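Birkett Shelf Prices
Data card, release 3

Summary

Shelf prices for packaged drinks and snacks in small grocery stores and corner shops in the town of Birkett. Each row is one product in one store on one visit. The release has 541 rows from 27 stores. All prices were read from the shelf tag or, where there was no tag, asked for at the counter.

Release date: 29 December 2025
Maintainer: Letay Tekleab
Collection: Emiliano Zepeda, Valentyna Kostiuk
Checking: Gumaro Meléndez

Files

prices.csv: the main table
stores.csv: one row per store, with neighborhood and floor size class
products.csv: product names, package sizes and category codes
changes.txt: corrections since release 2

Columns in prices.csv

store_id: matches stores.csv
product_id: matches products.csv
price: in dollars, before tax and before bottle deposit
price_source: tag or counter
on_sale: yes, no or blank
placement: shelf, cooler, floor or counter
notes: free text, often empty

The deposit was mixed into the price in release 1 for some bottled drinks. Those rows have been fixed. If you still have a copy of release 1, please replace it.

How the prices were collected

All visits were made in August. Each store was visited once, with the owner's or manager's permission, outside the lunch rush. A product sold both warm from the shelf and cold from the cooler gets two rows, even when the price is the same. Multipacks are left out unless the store also sells the single item. Club card prices are left out.

When a tag and the register disagreed, the tag price went into the table and the register price went into notes. Two stores asked not to be named, so store names were removed for everyone and only the IDs remain.

Category codes

SD: soft drinks, including sparkling water with flavor
WA: plain water, still or sparkling
CH: chips and other bagged snacks
CB: candy and chocolate bars
OT: anything else

Bagged nuts are in CH. They were in OT before release 2.

Known problems

The Bamwood neighborhood is thin, with only a few small stores. Don't use it alone for averages. The on_sale column is blank where the tag gave no clue and the clerk was not sure. Package sizes for store-brand water were copied from the label and sometimes mix ounces and milliliters.

Soft drinks and bagged snacks, categories SD and CH
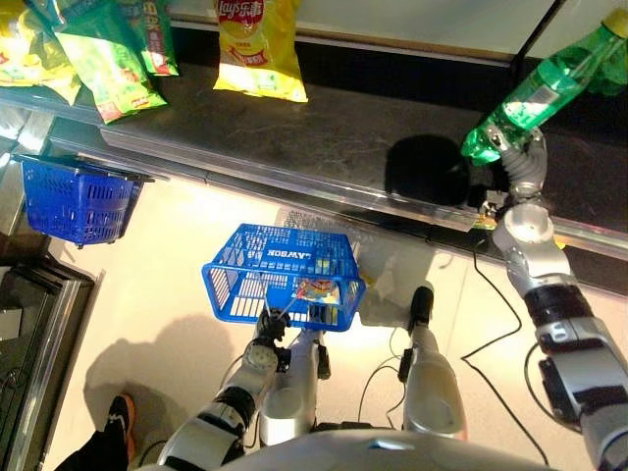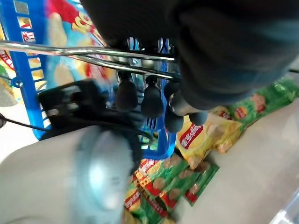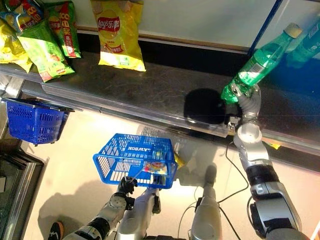
Loading the data

The CSV files are UTF-8 with a header row and commas as separators. Read store_id and product_id as text, or the leading zeros will be lost. Blank cells mean unknown. A price of zero does not occur, so treat one as a loading error.

License and contact

Free to use and share with credit to the Birkett Shelf Prices project. Corrections go to Letay Tekleab with the store_id and product_id. Ezequiel Hinojosa handles requests for the older releases.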